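Community Help > Art & Design > Competitions and open calls

Poster competition wants "print-ready, 3 colours" and all rights forever. Do I enter or not?

Asked January 4, 2013 in Competitions and open calls
3 answers

I have a finished drawing and a set of competition rules, and the two are not getting along.

The competition is the Kamora poster one. Kamora, if you've been spared the flyers, is the arts weekend they hold at the old Mets building, and every year the public is invited to design the poster. The winner gets their work in shop windows all over town plus a Rirklow voucher, which I gather can be exchanged for pencils. Entries close in March. Last year they had 645 entries, a figure the website mentions proudly and which I would have kept quiet about if I were trying to encourage anyone.

My drawing is a cockatoo taking apart a radio. It's pen and gouache on A3 watercolour paper, full colour, lots of soft shading on the bird. I'm very happy with the bird. The radio is a bit suspect, but I'm hoping people look at the bird.

The rules say:

- artwork must be "print-ready, maximum 3 colours, for screenprinting by Briltamex"
- the theme is "Inside Out"
- all entries "and all rights therein" become the property of the organisers on submission, in perpetuity, in all media
- no entry previously published "in any form, including online"

So what I want to know is:

Does three colours include black? Does it include the paper? I've had both answers from people at my life drawing group, delivered with total confidence.

Can I reduce a gouache painting to three colours without it looking like it was faxed?

Is the rights clause normal? It seems to say they own it even if I lose, which with 644 other hopefuls is the way I'd be betting.

And does a small photo of the half-finished bird on my blog, read by my sister and a man in Perth who sells guttering, count as published?

I can post a scan if it helps, although see the last question. 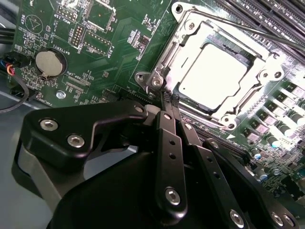

Processor in its socket on a green motherboard.

Comments on this question

"Inside Out" was the theme at our council's sculpture prize too. Half the entries were jumpers.

Don't post the scan.

Which life drawing group? Ours fights about whether the heater is on.

First answer (marked as helpful)

I've printed posters by hand for a long time and have lost competitions at every level from school fete upwards, so I'll take these in order.

Three colours means three inks. Black is an ink, so it counts. The paper isn't, so it doesn't, and that's the best news in the whole document. Your cockatoo is white. The paper is white. You get the bird for nothing and can spend your inks on everything around it. People who paint tend to forget this and mix up a lovely white, and then the printer has to ask them, kindly, what they think it's for. Do check with the organisers that the stock is white, though. I once designed around white paper and it came back on a kind of porridge.

You can also cheat a fourth colour by overlapping two. A transparent yellow over a blue will give you some sort of green. It depends on the inks and the order they go down, so ask Briltamex what they'll be running and whether they'll allow overprints. Printers love being asked things before the deadline. After the deadline they are different people.

As for the gouache: don't try to convert it. Everyone tries to convert it. You scan the painting, press the posterise button, and out comes a bird with some kind of skin complaint. Redraw it. Put the painting on a lightbox or against the kitchen window, tape a sheet of drafting film over it for each ink, and draw each layer in solid black with a brush or a paint pen. Put registration marks in the corners of each sheet before you do anything else. Not after. I've got a drawer of films with no marks on them and they are of no use except as a reminder.

Scan each sheet at the full print size, 600 dpi if your machine will do it, straight to bitmap with no greys. Name the files after the inks. "final_final_blue2" will get you sworn at.

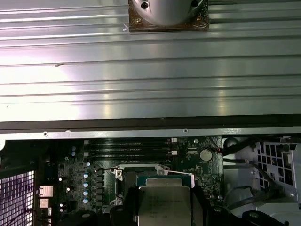 Soft shading is what will cost you the most sleep, because a flat ink is either there or it isn't. You'll have to turn every gradual bit of the bird into marks: hatching, stipple, dry brush, whatever your hand likes doing. Metal is the good place to practise, so start with the radio, given you don't trust it anyway. Look at the ribbed aluminium in the photo above, where the glare goes nearly white on the left and settles down to a cooler grey on the right. With one ink you'd leave the left end as bare paper, draw the grooves as long thin lines, and let the lines thicken as you head right. That's it, you've drawn shiny metal with one pen and no grey. Then do the same along the edges of the feathers with shorter marks. If a line is thinner than the nib of a ballpoint it may not survive the screen, so keep it chunky, and stand at the far side of the room to see if it still reads as a cockatoo. Mine tend to read as a pillow at that distance.

On rights I'm only a printer, so weigh this accordingly. It's common for a competition to want a licence to use the winning work on posters, programmes and so on. Owning every entry outright, losers included, is what I'd call ambitious. Write and ask if they mean it. Often the clause was pasted from some other competition by someone in a hurry, and they'll send you a nicer version. If they do, keep the email. If they say yes, they mean it, then you have to decide how much you like the bird.

Second answer

Just enter it. You're overthinking this. I entered a few years back, didn't read any of the rules, and nothing bad happened. I also didn't win or hear from anyone. It's possible I never attached the file.

Three colours is red, yellow and blue, you can make all the others from those.

Comments on this answer

You can't, in screenprinting, unless you do halftones, and even then he'd be missing black. Or she would.

It worked in primary school.

It did not work in primary school. It made brown.

Third answer

I can help a bit with the rights and the blog, having been stung by both in other competitions.

Read the rights clause for two words: "assign" and "licence". If you assign, it's theirs and you'd be asking permission to put your own cockatoo on a Christmas card. If you license, it stays yours and they get to use it in whatever ways are listed. "Become the property of" is assigning in a friendlier shirt. Then look for when it happens. "On submission" means every entry, "on selection" means the winner only, and that one word is worth an email. Also see if they say anything about crediting you, as you'd think a competition that pays in exposure would promise to include the name.

If you can't get an answer and you still want to enter, make a second bird. I mean this seriously. Keep the gouache cockatoo for yourself, sell prints of it, hang it over the toilet, whatever you had in mind, and draw a fresh one for the poster with a different pose and a different radio. You have to redraw the thing in layers anyway according to the answer above, so the extra labour isn't enormous. Then if they take it in perpetuity, in all media, they've taken the one you could spare. It's not a perfect shield (a lawyer could probably find something to say about two similar cockatoos by the same person), but it helped me sleep.

The blog. "In any form, including online" is broad enough to catch you, your sister and the guttering man. I was knocked out of a tea towel competition over a work-in-progress photo that I'd forgotten was there. A judge's niece found it. Taking the post down now is sensible, though strictly it doesn't un-publish it, so mention it when you email about the rights. You could say that an early sketch was shown on a personal page and ask whether that's a problem. A different second bird fixes this too, which I admit is making me sound like I have shares in cockatoos.

On the theme, I'd lean harder on the radio. "Inside Out" is going to bring in a lot of X-rays and a lot of ribcages with flowers in them, and yours is the only one I've heard of with a culprit. Get the back off the radio properly and let the insides take up half the sheet. If you're shaky on what goes in there, op shops sell dead radios for next to nothing and you can draw from the real thing. Unplug it first and leave anything with a mains cord closed up; the battery ones are safer to poke around in.

One more, on timing. The fine print in last year's rules said files had to reach Briltamex 13 days before the public closing date to be test printed, and I only noticed once it had passed. I haven't seen this year's, so have a look for that. It was on page 3, under parking.

Reply from the original poster

Thank you all, including the brown person. The blog post is down and my sister has been informed. I've emailed Kamora about "on submission" and had an automatic reply saying the office is closed and wishing me a creative new year.

Started on the second bird last night. It's looking left this time. The radio has improved and now the bird is suspect.

Does anyone know if drafting film and tracing paper are the same thing, or is that another fight I should save for life drawing?

Comments on this reply

Different. Tracing paper goes wavy under wet ink and your layers won't line up. Get the film.

They're the same.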